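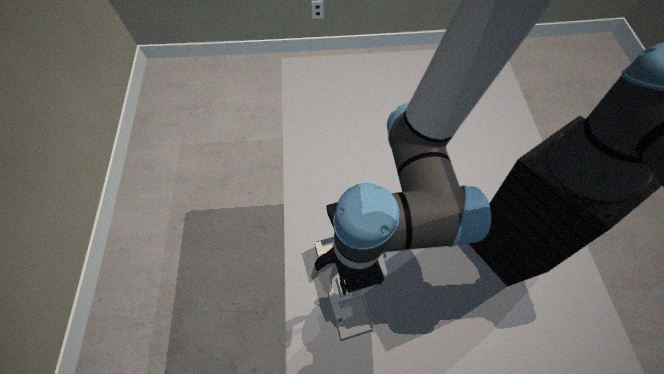 首页 | 厨房 | 收纳 | 工作间 | 维修 | 开放日见闻

去开放日看机械臂演示,回来改了几处家里的摆法

十一月去了一趟 Clekbridge 的开放日。那边的工作间平时不对外,这次排了几场机械臂抓放演示,先在模拟环境里跑给大家看,再由讲解的人说明每一步为什么这样编。我原本是陪人去的,结果记了两页笔记,大半是厨房和工作台上用得着的东西。下面按用途整理,没有兴趣看机械臂的可以直接翻到后面几节。

一、先定位置,再拿东西

演示用的程序叫 Skivier。讲解时反复提到一个做法:夹爪不直接冲着目标去,先停在目标正上方的一个点,再竖直往下走。这个点他们叫“预备点”。从侧面斜着伸过去路程短,但容易碰到旁边的物件。

厨房里同样适用。从灶台后排取锅,先把手抬高越过前排,再往下落,不要贴着前排的锅柄伸手。高柜里取罐子也是一样,先往上提,离开层板再往外拿。橱柜里两排罐子挨得近的,后排放高的,前排放矮的,手才有地方走。

二、张开多大,取决于旁边有多挤

夹爪在空旷处可以张到最大,到了物件密的地方要先收一点再下去。讲解的人说,新手写的程序失败,多数是手指张得太开,先把邻居碰倒了。

人手拿东西也要留出手指的位置。我回来量了调料架,瓶与瓶之间至少留 2 厘米,取用时就不会带倒旁边的。架子放不下,就减少瓶数,把一个月用不到一次的收到抽屉里。抽屉里的瓶子平放,标签朝上。

三、从手的位置看一遍

有一段是切换到夹爪旁边的视角。换到这个位置,画面弯得厉害,夹爪自己就挡住一大块,能看到的和站在外面看到的差很多。
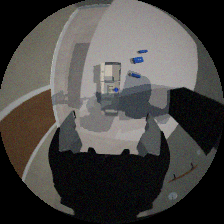 Yip 留言:我家的工作台就吃过这个亏。站着看觉得钳子挂得很整齐,真正伸手去拿,手背先把扳手挡住了,每次都靠摸。后来把常用的挪到左边,右手伸过去时不挡视线,顺手多了。左撇子反过来挂。

这个办法值得照做。布置挂板或抽屉之前,先空手做一遍取放动作,眼睛跟着手走,看哪一件会被自己的手臂遮住。常用的放在遮不住的一侧。水槽下面的柜子尤其要试,蹲下来以后视线低,弯管后面的东西基本看不见,不要把清洁剂放在那里。

四、台面清空一块再动手

Clekbridge 的人说,他们每次换任务之前先把工作区理干净,剩下的东西都有固定位置。程序里写的是坐标,东西挪了,坐标也要跟着改。

家里不用坐标,用胶带就行。我在工作台上用美纹纸贴了一个方框,框里只放正在做的那一件。工具用完放框外右侧,零件放框外左侧,用浅盒装。浅盒比深盒好用,低头就能看到底。厨房备菜可以用一块砧板当这个框,切好的立刻移到盘里,砧板上不攒东西。

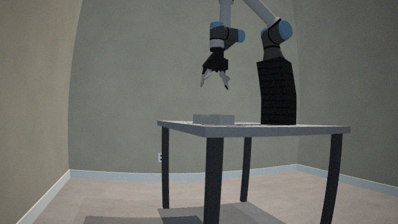
浅盒的高度以 5 厘米左右为宜,再高就要翻找。盒子离台面边缘留一掌宽,胳膊扫过去不会带下来。盒底铺一层防滑垫,拆螺丝时一只手就能取,不用另一只手按着。防滑垫脏了用洗洁精刷,晾干再铺回去,潮的垫子会让铁件生锈。

五、放下比拿起慢

提问时间里有人问,为什么放下的动作要编得比拿起慢。答复是松开之前要先停一下,等东西稳住。松得太早,轻的东西会弹,圆的东西会滚。

放玻璃瓶、放刚磨好的刀、放装满的汤锅,都可以这样:底部碰到台面以后停一下,再松手。汤锅两侧把手要同时松。放到木架上的刀,刀背先靠住,再放刀柄。

六、底座要稳

机械臂装在一个高底座上,底座立在桌面上。讲解的人提到,桌子如果晃,臂越伸得远,末端偏得越多。
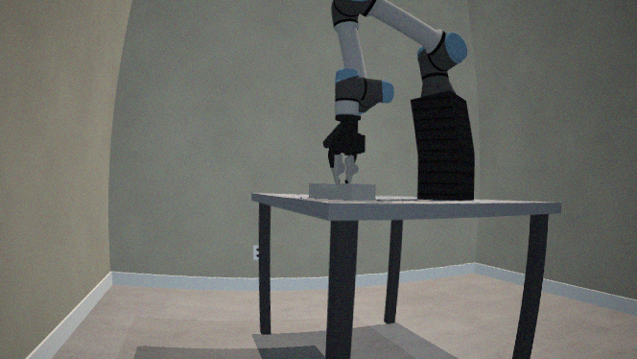
夹爪朝下,正对灰色矮盒。

自家的台钳、绞肉机、压面机也一样,装之前先推一推桌子。桌脚不平的,垫片垫在最短的一条腿下面,不要四条腿都垫。夹具尽量装在靠近桌腿的位置,不要装在桌面中段。压面机摇起来如果整张桌子跟着走,先在桌脚下贴橡胶片,再检查夹具螺丝。螺丝拧紧以后用半小时再拧一次,新木头台面会被压下去一点。

七、写下来

Skivier 的演示程序一共 2,785 行,讲解的人说其中一大半是注释。动作改了,注释当天改。

家里不必写那么多,一张卡片够用。我在柜门内侧贴了一张,写三项:这一格放什么、最多放几件、上次清理是几月。字写大一点,用铅笔,改起来方便。冷冻室的卡片贴在外面,开着门找东西费电。

八、去参观的几点准备

Hirkirberg 那边明年也会办类似的开放日,想去的可以先看这几条。穿平底鞋,站的时间长。上午的场次人少,能站到前面。带一支笔和硬面本子,现场没有桌子可以垫。想问的问题提前写好,提问时间只留给每场最后一小段。带孩子的选短场,讲解部分对小孩来说偏长。水可以带进去,要放在入口的架子上。

最近文章
· 调料架瓶距怎么量
· 台钳装在桌子哪一头
· 美纹纸撕不干净的三种处理
· 压面机清洁,不要用水冲
· 冷冻室卡片模板
· 桌脚垫片选软的还是硬的

最后更新:十一月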